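Wostlow Community Kitchen
Food Storage and Prep Area Inspection – September
Completed by: Noman Khattak
Areas covered: dry store, walk-in cooler, prep room, dish room

1. Hand sinks stocked with soap and paper towels
Satisfactory. The towel dispenser in the dish room sticks and should be replaced before the next inspection.

2. Walk-in cooler at or below 41°F
Satisfactory. The log was complete except for 4 missing evening entries. The closing supervisor must initial each reading.

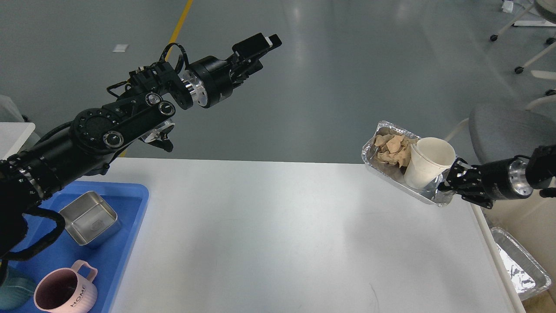 3. Raw meat stored below ready-to-eat food
Needs correction. One case of chicken was on the middle shelf, over cut melon. The melon was discarded and the case moved during the visit.

4. Date labels on all prepared food
Needs correction. 5 containers had no label. Staff on the early shift use the Peng label rolls; the late shift had run out and had not reordered.

5. Sanitizer strength tested and recorded
Satisfactory. Test strips are in date.

6. Floor drains clear
Not inspected – the drain by the Jomo dishwasher was blocked off for repair. To be checked on the return visit.

Items 3 and 4 must be corrected within 4 working days. Written confirmation should be sent to the Wostlow office.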